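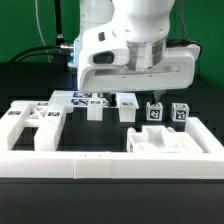
25 Aug 2019: Cubes, continued

Slept badly, ate a peach over the sink, and was at the bench before the coffee had finished its noises. I have become a person with opinions about white cubes. My mother still tells people I'm in furniture.

Raffaele Grasso wants the whole table to stay black and everything on it to stay white, so the place looks like a very serious chess club with no pieces worth taking. I asked in July if we could have one gray thing. He said he'd think about it, and I believe he is thinking about it still.

Spent the morning on the labels. Printed 21 and kept 14, the rest having gone on crooked or collected a hair — mine, I suppose, though I blame the cat, who has never been in the building. Sticking a tiny black-and-white square onto a small white block is the sort of work I was told college would spare me. 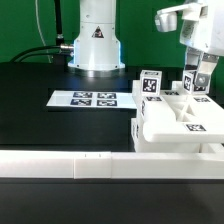
Reet Dambrauskienė came by after lunch with a bag of rolls from Farina and a long story about her landlord. She thinks the patterns would make a good quilt. I told her I'd had the same idea and had even looked up batting, then remembered the Skernden blanket, which has been 13 rows long for two winters.

The green backdrop gives me a headache by four. I went outside and looked at the parking lot until things turned their proper colors again. Came back, wiped down the tabletop, found crumbs. Reet denies the crumbs.

Need to buy: more label paper, dish soap, something for dinner that isn't rolls. Call Mom before she goes to bed.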